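Perguntas frequentes – Painéis claros para piso e bancada

Reunimos as dúvidas que mais chegam ao balcão e ao e-mail da Lokstead sobre os painéis lisos da linha Sindulside. As respostas são revistas todos os anos em março por Aldana Retamal, do atendimento. Se a sua pergunta não estiver na lista, escreva para nós pelo formulário de contato.

Os painéis servem só para piso?
Não. Muitos clientes usam o mesmo material como tampo de trabalho, apoiado sobre uma mesa que já existe. Para mesa, escolha a versão sem encaixe inferior, que assenta plana.

Qual é o acabamento?
Fosco. A cor de catálogo é um branco acinzentado e existe em um único tom. Sob luz fria ele puxa para o azul, e perto de uma janela parece quase branco. Recomendamos pedir uma amostra e deixá-la um dia no ambiente antes de fechar a compra.

As juntas ficam aparentes?
Ficam. O sistema não leva rejunte e a linha entre um painel e outro continua visível depois da montagem. Quem precisa de uma superfície contínua deve procurar outro produto.

Posso montar sozinho?
Pode, em áreas pequenas. Acima de 90 peças sugerimos duas pessoas, uma para posicionar e outra para conferir o alinhamento. A base precisa estar seca, firme e varrida. Um grão de areia embaixo do painel já faz o canto levantar.

Como se limpa?
Pano de microfibra úmido e detergente neutro, e pano seco em seguida. Não use palha de aço, saponáceo nem cera – a cera deixa manchas brilhantes no fosco e depois é difícil de tirar. Nas juntas, passe uma escova macia no sentido da linha.

Objetos de vidro ou metal riscam a superfície?
Apoiar não risca. Arrastar pode riscar, principalmente peças de metal com a borda inferior viva. Levante o objeto para mudá-lo de lugar ou cole feltro na base. Riscos leves saem com o bastão de retoque vendido à parte.

Quanto peso o painel aguenta?
No piso, com base regular, até 1.000 kg por metro quadrado de carga distribuída. Sobre mesa, o limite é o da própria mesa. Não deixe o painel em balanço além da borda.

Como é o material visto de perto e em uso sobre uma mesa?

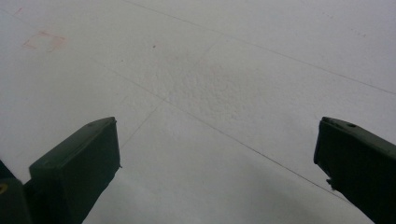
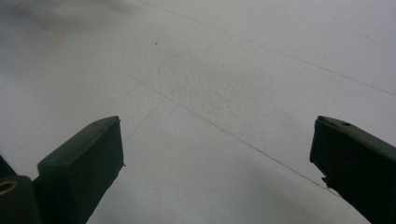
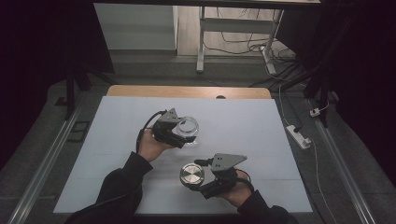 Há desconto por quantidade?
Sim, a partir de 3.000 peças, com orçamento feito por Grigore Rusu, da área comercial. Abaixo disso vale a tabela do site.

Onde posso retirar o pedido?
Nas lojas de Villalba e Grudbridge. Pedidos confirmados até sexta-feira ao meio-dia ficam prontos na semana seguinte. Traga o número do pedido e um documento. As caixas devem viajar deitadas.

E se um painel chegar com o canto quebrado?
Não instale a peça. Fotografe o painel e a etiqueta da caixa e envie tudo pelo formulário. A troca é gratuita quando o aviso chega em até 2 dias úteis após a retirada. Painéis já cortados não entram na troca.

Posso cortar os painéis?
Sim, com serra de dentes finos e a face fosca para cima. Marque o corte com fita crepe e lixe a borda depois, sempre de cima para baixo. Os recortes em curva também são possíveis, com serra tico-tico em velocidade baixa.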